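Plernton Holiday Park

Plernton Holiday Park is a static caravan and touring site on low-lying coastal land at the edge of the village of Plernton. It is operated by Altarance, a leisure company that also runs the neighbouring boating lake. The park closes in February for maintenance and is otherwise open to owners and letting guests.

History

The land was first used for camping by permission of the farm that owned it. Tents were pitched on the seaward pasture, and water was drawn from a standpipe beside the farm track. Permanent pitches followed once the track had been surfaced, and the farm gave up grazing on the site soon afterwards.

The park was later bought by Tuncer, a family firm of coach operators, which used it as a destination for its own summer tours. Tuncer built the entrance road, the shop and the clubhouse, and divided the pasture into numbered rows. It sold the park to Altarance when it withdrew from the coach trade. The row numbers were kept, although the rows themselves have been relaid on a curved plan and no longer run in order from the gate.

Layout

The site is divided by a drainage channel into 2 parts, known as the Near Field and the Sea Field. The Near Field contains privately owned caravans and the reception building. The Sea Field contains letting caravans, the touring pitches and an area of open grass kept free of vehicles. A footbridge and a road bridge cross the channel. The distance from reception to the beach by the footbridge is roughly 800 metres.

Touring pitches have a hard base and an electrical supply rated at 10 amperes. Awnings are permitted on all of them, but groundsheets must be lifted during longer stays to protect the grass margins. Drainage on the seaward side is poor after heavy rain, and the lowest row is withdrawn from use in wet winters.

Facilities

There are 2 amenity blocks, one in each field. Both have showers, toilets and washing-up sinks, and the Sea Field block also has a laundry and a chemical disposal point. Hot water is supplied from a shared boiler house beside the road bridge.

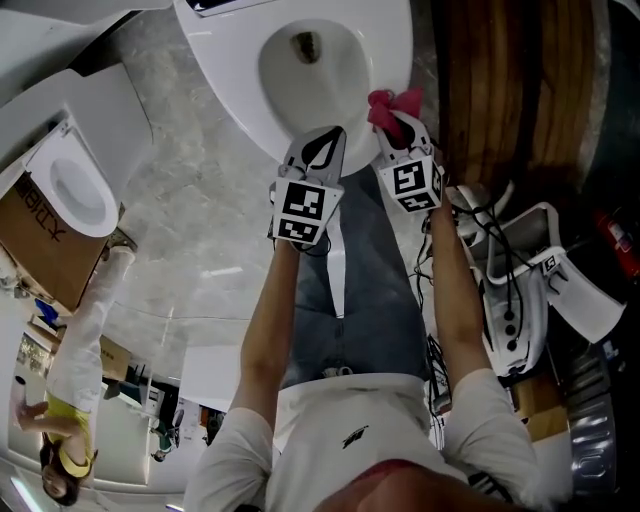 The clubhouse, named Flostasero after a boat once moored on the lake, has a bar, a small stage and a games room. Entry is limited to residents of the park and their guests. The shop sells bottled gas, groceries and fishing bait, and keeps shorter hours outside the school holidays.

Access

The park is reached by a single lane from the village, with passing places. Buses stop at the church in Plernton, from which a surfaced footpath leads to the main gate. Vehicles arriving after the barrier has been lowered for the night use the lay-by outside the entrance until morning.

See also

Altarance
Plernton boating lake
Static caravan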